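The Weir Reading
By Etornam Agbenyega
Posted in June

The gauge at Truvcombe was read at six in the morning and six in the evening. Liesl Stöckli had taken both readings for eleven years. She entered them in pencil, in millimetres, in a ledger with a green cloth spine, and on the first of each month she copied them in ink on to a return and posted it to the river office at Hurnbridge.

The gauge was an enamelled staff bolted to the left wall of the weir. It was marked in centimetres. The last figure in each reading was therefore an estimate. The instructions, which were pasted inside the front cover of the ledger, said that the observer should watch the surface for one full minute and take the mean of the highest and lowest levels. Stöckli had never taken less than the minute.

In the spring the office wrote to say that the station would be reviewed. The letter was signed by a man named Dankwa. It gave the cost of the station as 800 a year, including the observer's allowance, and asked for the original ledgers so that the returns could be checked against them.

She packed four of the five. The fifth was in use.

Dankwa came himself three weeks later, in the afternoon, with the ledgers in a crate on the back seat. He was younger than his letter. He put the crate on her kitchen table and asked whether she would mind going through an entry with him.

"Which one?"

"The night of the flood. You have a reading at six in the evening and the next at six in the morning. Then there's one between them, with no time."

"It was dark," she said.

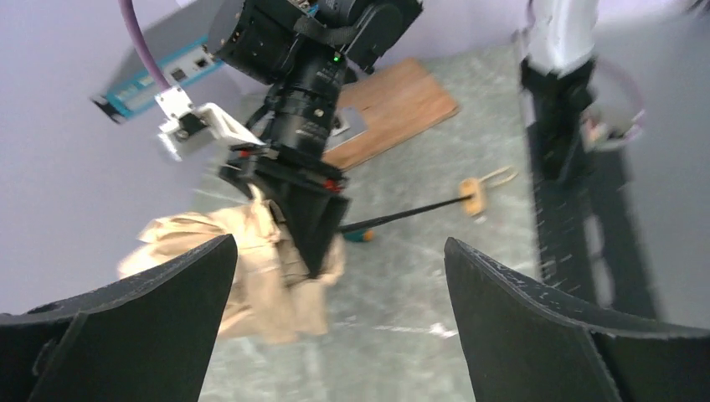
He turned the ledger so that she could read it. The entry was in her hand, a little larger than usual, and it gave a level 40 millimetres above the top of the staff.

"The staff stops at 3,000," he said. "You've written more than the staff can show."

"I measured up from the top of it with a rule."

"Standing where?"

"On the wall."

Dankwa looked at the page. The wall at Truvcombe was one brick and a half wide. With the river at that level there would have been water on both sides of it and very little wall.

"It isn't in the return," he said.

"The return has a column for the time. I hadn't got a time. My watch had stopped and I didn't like to guess."

He explained that the peak was the figure the office had been without. The design level for the new bridge had been worked out from the two readings on either side of it, by drawing a curve through them. The curve had come out low. He gave her the difference, and she wrote it on the back of an envelope and subtracted it from her own figure to check it.

"Is the bridge built?" she asked.

"The piers are. The deck isn't."

"Then it can go up."

"It can if I can put a time on the reading."

They went down to the weir. The river was low and the bottom third of the staff was stained brown. Stöckli stood at the end of the wall with her hands in her coat pockets. She said that she had left the house after the lamp at the lock went out, and that when she came back the kitchen was cold but the kettle was not. Dankwa wrote this down. He asked how long the kettle stayed warm, and she said she had never taken readings of it.

The lock-keeper's book was still kept in the hut. It recorded the failure of the lamp at twenty past one. They filled the kettle at the cottage, boiled it, put it back on the same shelf and sat down to wait. Dankwa had a thermometer in his case. He took the temperature every ten minutes and she called out the minutes from the clock.

It grew dark while they were doing it. At ten minutes to six she stood up and took her coat from the hook.

"We haven't finished," he said.

"You carry on. I've the evening reading."

He watched her torch go down the path and stop at the wall. It stayed there for one minute. When she came back she opened the fifth ledger and wrote the figure in pencil, and he gave her the last two temperatures to put underneath.

Last updated: June

More stories
The Cirkora Survey
A Fault on the Hurnbridge Line
Instructions to Observers
Eight Hundred Steps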